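# Two hands, one dustpan: a buyer's doubts about mixed grippers

10/28/18

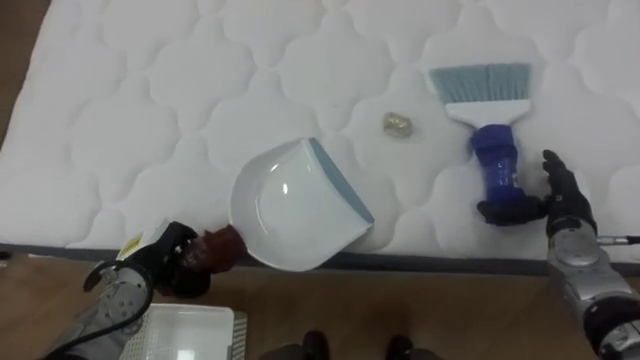 *Brush in the multi-fingered hand on the right, dustpan in the padded gripper on the left, with a scrap of gold-coloured debris on the mattress between them.*

The engineer who runs the end-effector trials at Clilley doesn't want her name used, mainly, she says, so she can be rude about the suppliers. She has spent since August comparing the Lefèvre hand, which has jointed fingers, with the Dradow, a much plainer clamping gripper. I went in expecting a sales pitch and asked her straight off whether fingers were worth the money.

"For this job? I don't know yet, and I'd be suspicious of anyone who told you they did," she said. "The brochure has it holding an egg. Wonderful. I don't have any customers with an egg problem."

Her customers, or the ones she hopes to have, run short-stay accommodation, and what they want is someone or something to tidy a room between guests. Hence the mattress on the floor and the brush and pan. A quilted surface is harder than a bench top, she told me, and a bench top is what most of the published trials use. Small rubbish sits down in the stitching and the lip of the pan rides up over the puffy bits.

I put it to her that a person would pick the thing up with two fingers and be done.

"Yes. You would, I would. That's a fair criticism and I've made it in meetings. But then you'd be testing a pinch, and we've tested pinching to death. I wanted a tool in each hand."

The trial log stands at 2,727 attempts. Of those, 345 were thrown out before scoring, mostly for controller faults, and this was where I started to get itchy. Throwing out the bad runs is how a middling gripper gets a good colour brochure. She didn't argue.

"We publish the discards. Skullthorpe don't," she said, Skullthorpe being the other lab working through the same comparison. "If the controller drops out halfway through a stroke, is that the hand's fault? The vendor says no. The bloke waiting for his room to be cleaned couldn't care less."

On the brush, she rates the fingers. A moulded handle gives them something to wrap around, and when the bristles catch, the hand can give a little without letting go. On the dustpan she prefers the clamp, and she was blunt about it. "It holds a handle. It's got a rubbery pad and it squeezes. There's hardly anything in it to break." The Lefèvre has been back for repair twice, nearly 2 weeks each time, and she wasn't offered a loan unit.

So why not a clamp on both arms? She had tried it. The brush twisted in the grip once it met any resistance, and the operator had to keep stopping to set it straight. A fatter handle fixed most of that. I asked what a fatter handle cost.

"A few dollars, and a bit of foam."

And the hand?

"More than my car."

She thinks I'm being unfair to the fingers, and perhaps I am. Her argument is that you can't go around fattening every handle in a stranger's cupboard. Mine is that a motel owns its own brushes. We went back and forth on this for a good while and neither of us budged.

The next round swaps the hands over, left to right, to check the arms themselves aren't skewing the result. I'd have done that first. She said she'd wanted to, but the cable on the Lefèvre needed a longer run than the left arm allowed and the replacement was still on order.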